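Small Ports Need Predictable Pilotage

The debate over pilotage charges at Murton has been framed as a dispute about cost. Operators of small cargo vessels object to the new tariff, and the port authority replies that the service must pay for itself. Both positions are reasonable. Neither addresses the matter that most affects trade on this coast, namely the hours during which a pilot can be obtained.

Murton handled 1,041 vessel calls last year, compared with 1,524 at Dullgate. Dullgate maintains a pilot at all hours. Murton withdraws its service at 22:00, and a ship that misses the evening tide must lie at anchor until morning. For a coaster on the Plostow run, that delay costs more than any increase now proposed.

The authority should keep the tariff and extend the roster. Two additional pilots would be sufficient to cover the night tides in winter, when late arrivals are most frequent. Juška Shipping has already offered to commit its calls in advance if night service is restored, and other lines should be invited to do the same.

A port may be modest in size and still be dependable. The authority meets again in February, and the roster should be the first item before it.

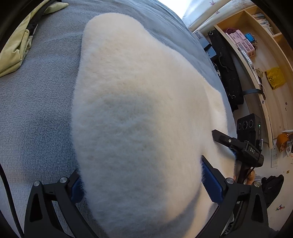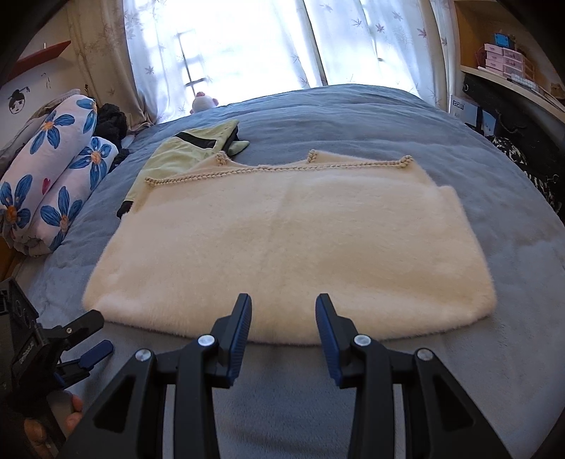
White fleece and knitwear on plush gray bedding.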